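Katene Wrist Set: hand-held gripper recordings with marker tracking dropouts
Data card, revision of 6th April
Maintainer: Halyna Symonenko. Fault analysis: Bernardo Prata.

The set holds 1000 episodes recorded with Panano hand-held grippers. In 376 of them the jaw width signal is wrong for part of the episode. Read the fault section before training on that field. 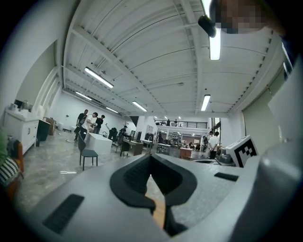
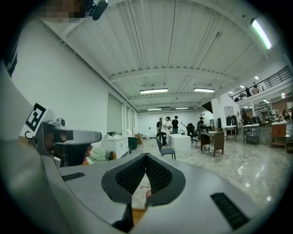
Fault

Jaw width is computed from the fiducial markers on the gripper. When the tracker loses a marker, the Bosura decoder should write a null. Version 23 repeats the last valid width and leaves the status flag at OK. A policy trained on those rows learns a jaw that stays open through the grasp.

The error surfaced in July during replay on the Uvham arm. The arm reached the object with the jaw open, pushed it into the table and tripped the force limit. No one was hurt and one finger pad was replaced.

What was changed

- width_valid was added per row. It is false wherever the value repeats for more than seven rows while the wrist is moving.
- 707 of the 1000 episodes are in the default split. The 376 affected episodes are not all excluded — those with short dropouts stay in, masked.
- Original widths are kept in width_raw.

Known limits

The repeat test misses dropouts when the wrist is still. Faces are pixelated. The decoder patch covers new recordings only.

Replay on hardware

Set the force limit before the first run and keep a hand on the stop button. Do not replay width_raw on an arm.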